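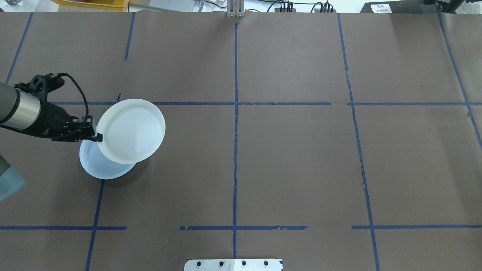
Student Projects – Home Economics and Community Studies

The Shared Supper: How a Small Town Feeds Itself

Our project began with a question one of us asked on the bus to Reddale, which was why every hall in the district seems to have a cupboard full of plates. White plates, mostly, and far more of them than you would think a hall could need. We decided to spend our term finding out how the shared supper works, who cooks for it and whether it is dying out, as our parents seem to believe.

We visited 2 halls, one at Reddale and one out at Clulleo, and went along to 3 suppers between them. We also left a survey at the Reddale library and got 50 of them back, which pleased us no end (our teacher had told us to hope for a dozen). Some people wrote on the back as well, and one person stapled in a recipe for curried egg sandwiches.

What we found

The rule at Clulleo is still "bring a plate", and newcomers do still turn up with an empty one. Most people told us they had either done it themselves or had a neighbour who did. At Reddale the wording on the notice was changed to "bring a dish to share" in 2000, and some of the older members remain a bit sore about it.

Sweet dishes outnumber savoury ones by a long way. We had expected the opposite, seeing as supper is meant to be a meal, but slices travel well and can be made the night before. Several people said they would love to bring a hot dish and don't trust the hall oven. Having seen the oven at Clulleo, we understand.

The survey also asked why people go. Food was hardly mentioned! The answers were nearly all about company, and quite a few came from people who live on their own and said it was the one night in the month they sat at a long table.

Is it dying out?

We don't think so, going by what we saw, though it is getting smaller. Younger families come when there is something for the kids to do and drift away when there isn't. September is the busiest month at both halls, with winter over and everybody wanting to get out of the house.

What we would do differently

Our survey only reached people who use the library, so it probably leans towards those who like getting out anyway. We would leave copies at the Plekholm shops next time, and put the question about age at the end – a few people stopped right there.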